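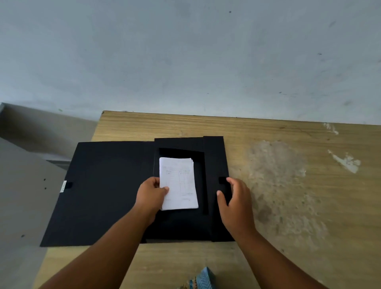 Funmilayo Akande me escribe que guardar papeles es de viejos, que ella lo tiene todo en el móvil y que le va de maravilla. Pues me alegro por ella, de verdad, pero yo sigo en el bando del papel y no pienso mudarme.

Imprimir | Enviar por correo

En julio quise reclamar una factura del gas (458 euros, ¡en verano!) y la web de la compañía solo me dejaba ver los últimos meses. Los anteriores, «no disponibles». Menos mal que los tenía impresos -- con su grapa torcida y todo. Me pasé 21 minutos al teléfono leyendo números en voz alta y al final me devolvieron 300 euros.

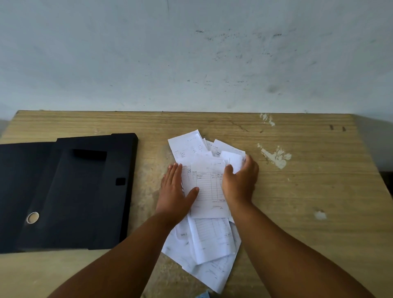 Y no hablo solo de dinero. Mi amiga Dzifa Tetteh perdió las cartas de su madre porque el servicio de correo que usaba cerró, avisando con un mensaje que acabó en la carpeta de spam. Eran años de cartas. A mí eso me quita el sueño más que la humedad o las polillas.

Que sí, que el papel ocupa y que las mudanzas son un horror. Pero la garantía de la lavadora la encuentro en un momento, y sin contraseña.

Archivado en: Opinión > Vida doméstica
Última actualización: julio, 18:40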